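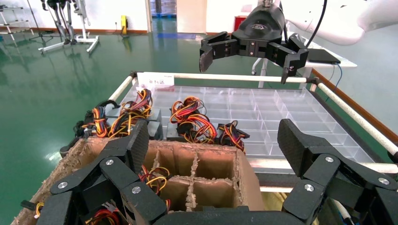

3.2 Storage conditions and sorting effort

The second part of the study dealt with how used computer parts are held between collection and resale. Repair shops that take in old desktops usually strip them on arrival and store the parts by type. The way they are stored is left to whoever is at the bench, and it differs a good deal from shop to shop. Earlier work on reuse has looked mainly at test results and selling price. Storage has been treated as a fixed cost and entered as a single line per part.

We followed 500 parts through two shops, Flistix and Delić, during July. Both shops buy from offices and schools, and both sell to the same group of small builders. Flistix keeps parts in open boxes on shelves next to the test bench. Delić keeps them in closed bins in a back room and brings them out in batches of 100. Neither shop changed its routine for the study. Parts that arrived with visible damage to the housing were left out.

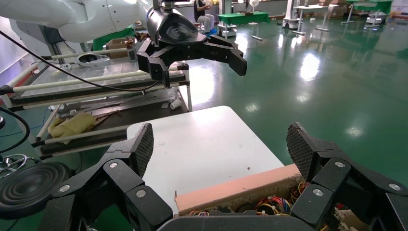

Cable handling took up more bench time than any other step before testing. A worker who needs one part from a shared container first has to free its leads from those of its neighbors, and the time this takes depends on how the leads were left when the part was put away. Wires in several colors lying tangled in an open cardboard box, as in Figure 4, are typical of what we classed as Grade C storage. Grade B was used for leads folded back on themselves but not tied, and Grade A for leads tied along their full length. Grades were given by one rater (N. Mirani) and checked by a second (V. Þrastardóttir) on every tenth part. Where the two differed, the lower grade was kept.

Figure 4. Leads in an open cardboard box, Grade C.

Retrieval time was measured from the moment the worker touched the container to the moment the part was set down clear of it. Times were entered in Emine, the logging sheet described in Section 2, by a person standing at the far end of the bench. Parts dropped or put back during retrieval were timed as one event. We excluded 13 events in which the worker was called away before the part was out.

Power supplies were treated as a separate class. They are heavier than the other parts with attached leads, and workers at both shops tended to lift them by the cable bundle when the housing was hard to reach. 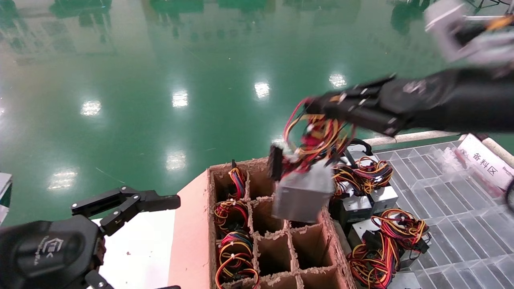
Lifting by the bundle puts the weight of the unit on the point where the leads leave the housing. We did not measure this load. The shops' own return records list loose leads under "other," together with fan noise and missing screws, so they could not be used to estimate how often such lifting leads to a fault. A change to the return form was agreed with Delić but came too late for the present data.

Divided containers were in use at both sites, mostly for drives and small boards. The dividers keep housings apart but do little for leads, which pass over the top of a low wall and catch on the next part - a problem the workers raised before we did. Flarkico, which supplies the bins at Delić, sells a taller divider, and it was not tested here. Retrieval times by grade and part class are given in Table 2.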